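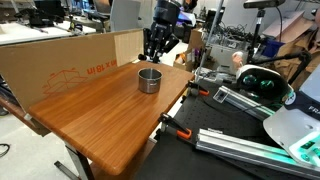

Usley Shared Kitchen
Progress report for the period April through August
Prepared by Roland Kershaw, 26 August 2018

Summary

We are in great shape! The teaching side of the kitchen is running, the cookware is nearly all in, and the small stainless steel pots we argued over for so long have become the thing people reach for first. The grant has covered everything we asked it to cover so far, and I have only one request to make, which I have put near the end.

Cookware

You will remember that the original plan called for large stockpots only. Our first cooks told us very quickly that they wanted something smaller, for rice, for a sauce, for boiling a couple of eggs while the main dish is going. So we changed the order and bought small pots in plain stainless steel with a brushed outside and riveted handles. I can't tell you how glad I am that we did. They go from the burner to the table, they stack on the low shelf, and people who have never cooked in a shared kitchen before aren't scared of them.

The riveted handles were my one worry. Food gets in around the rivets on the inside if you let it dry there, and a dishcloth won't shift it. We now keep an old toothbrush in a cup by the sink and that takes care of it. Please don't let anyone talk you into steel wool on the outside, it leaves bright scratches across the brushing (we have one pot like that and it is now the potting-soil pot).

Lids are the weak spot. The supplier, Tandamer, shipped the first batch with lids a hair too wide and they rattled like crazy. They took them back without a fuss and the new ones fit. Four lids are still owed to us.

Tables

The wooden tabletops are a joy. They have a warm orange-brown grain and rounded front corners, and the rounding has turned out to matter more than I expected in a room where small kids are always running past at hip height. They sit on gray metal legs, which are easy to wipe and strong enough for kneading.

We wipe the tops down at the end of each session and go over them with oil once a month. Hot pots go on a trivet, always. I made a sign about this and then a bigger sign. We're still short of trivets, so folded dish towels are filling in for now.

The floor stays bare concrete. It was in the plan to paint it, but we swept it, mopped it, lived with it for a few weeks and decided to spend the paint money on shelving.

Cooking sessions

Lưu has led the evening sessions since April and they are wonderful. She starts everyone on one pot and one dish: a light broth with greens, then congee, then a braise. Working with a single small pot keeps the portions sensible and means the whole group can eat together at the end while it's still hot. Several people have gone home and bought a pot the same size, and one man brought his in to show us!

The six-week beginner course finished in full and we had a waiting list for the next one. Workville has agreed to let its staff come over on their lunch break starting this fall, so we are putting together a short version with soups and noodles that can be cooked, eaten and washed up within the hour. The washing up is the hard part. We've tried it twice and run over both times.

Money

Grant received: $2000
Left to spend: $676

Nearly all of what we've spent has gone to cookware and tables, with a little on oil, towels and the sink shelf. Receipts are in the folder I dropped off with your office.

What's next

Trivets, first of all. A second low shelf so the pots don't have to be stacked so high. A printed card for each of Lưu's dishes, in large type, that can stand up against the wall and survive some splashing. I'd also like to try a Saturday session for parents and kids together, using the small pots.

My request: may we move the money set aside for floor paint over to shelving and trivets? It is the same amount, only under a different line. I'd like to order before the beginner course starts up again, so a quick yes or no by email would be great.

Come by and eat with us any time. The broth is very good.

Roland Kershaw
Usley Shared Kitchen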